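Keeping white surfaces white: tables, worktops and the rest

by Javiera Cabral
Wednesday, September 26, 2018

When we moved to Laritdale, the apartment came with white everything. White kitchen worktop, white table, white shelves in the bathroom, white window sills. My sister told me I would hate it after one winter. I don't hate it, but I have learned to clean in a different way than my mother taught me in a house full of dark wood. Several readers asked me to put my notes on one page, so I collected them. Please excuse my English, I check it carefully but some things escape.

First find out what the surface is

Many people begin with the strongest product and ask questions later. A white surface can be laminate, painted wood, lacquer, stone, solid plastic or enamel, and they don't tolerate the same things. If you rent, ask the owner. If you bought the furniture, look under it, there is often a label. When I can't find out, I treat the piece as if it is painted, which means a soft cloth, lukewarm water and a small drop of dish soap.

Always test in a corner. I use the back corner, or the underside of the edge. Put the product, wait as long as you plan to wait on the real stain, wipe, let it dry and look at it in daylight. Lamp light hides a dull patch very well.

The daily wipe

I keep two cloths for this, one damp and one dry. The damp one goes first, in straight lines from the back to the front, and the dry one follows immediately. If you let the water dry alone you will get marks from the minerals, and in our town the water is quite hard. Round movements look energetic but they push the dirt in circles and you meet it again later.

Crumbs must go before the wiping. I sweep them with a small soft brush. A crumb of hard bread or a grain of sugar under a wet cloth can scratch a glossy surface, and on white you don't see the scratch until it fills with gray dirt. Then you see it every day.

Wash the cloths hot and don't use fabric softener with them. Softener leaves a film, the cloth stops drinking the water and it leaves stripes. 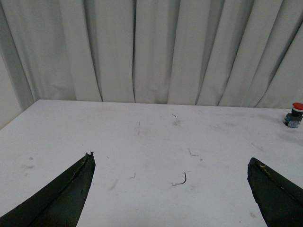 Pencil, pen and other thin lines

Children draw on white tables, and adults do it too. I mark sewing patterns on mine and then I forget to clean. For pencil, try a clean white eraser before anything wet. Rub lightly in one direction and brush away the rubber. If you begin with water, the graphite becomes a gray cloud and it is more work.

Ballpoint needs alcohol. Put a little rubbing alcohol on a cotton pad, press it on the line for a few seconds and lift. Do not rub sideways, or you will have a blue shadow. Change the cotton often. Alcohol can make lacquer and some paints soft, so here the test in the corner is really necessary. Keep the window open and the stove off.

For permanent marker there is an old trick: draw over the line with a whiteboard marker and wipe both away while the second one is fresh. On a smooth closed surface it works for me most of the time. On painted wood it made my stain larger, so I don't recommend it there.

Gray smudges and rubber marks

These come from the feet of appliances, from metal pots, from shoes if somebody stands on the table to change a bulb. Baking soda with a few drops of water, mixed to a paste like soft butter, takes off most of them. Use your finger inside the cloth and press gently. Rinse two times, the powder likes to stay in the joints.

The white melamine sponges are useful but please remember that they are very fine sandpaper. I use them only on matte surfaces and only when the paste failed. On a glossy door in our hallway I cleaned one fingerprint and made a matte circle the size of a plate. It is still there and visitors look at it.

Coffee, tea, turmeric

Coffee and tea go away with dish soap if you are quick. If they are old, lay a cloth with the baking soda paste over the ring for a quarter of an hour.

Turmeric is another matter. Soap removes the spice but the yellow stays. If the surface is near a window, clean it as well as you can and let the sun work. The yellow becomes weaker after some days. My worktop needed almost a week in summer, and in December I think it would need much more patience.

Never mix bleach with vinegar, with ammonia or with any other cleaner. The gas is dangerous, also in small kitchens with the window open.

Yellow edges

Sometimes white gets yellow and it isn't dirt. Grease from cooking makes a sticky yellow film, and this you can wash with warm water and dish soap, repeated with patience. If the surface feels smooth and clean and is still yellow, the material itself has aged and scrubbing only damages it. A neighbor in our street painted her old kitchen shelves after scrubbing them a whole weekend for nothing. She says she should have painted on Saturday morning.

Curtains close to a table

If your table stands against a curtain, the back edge will always be dusty. Fabric holds dust and lets it fall each time you open the window. I shake the curtains lightly every week and go over them once a month with the vacuum cleaner, low power and the brush on, from the top down. Clean the table after the curtains and not before. Also check the hem, because a wet table edge can leave a line on the fabric, and this line comes out only in the wash.

Light curtains should be washed before they look dirty. Soak them first in cool water in the bathtub. Then a gentle cycle, little spin, and hang them still damp, so most of the folds fall out by their own weight.

What I keep in the box under the sink

Dish soap without color
Baking soda in a jar with a wide mouth
Rubbing alcohol, closed well and high enough for the children not to reach
White eraser
Soft brush for crumbs
Cotton pads
Cloths, white ones, as colored cloths can lose dye when they meet alcohol

A reader from Brimamside wrote to ask about white grout between floor tiles. I have only tried it with an old toothbrush and the same paste, and my knees were not happy. I will write about it when I have tested something better.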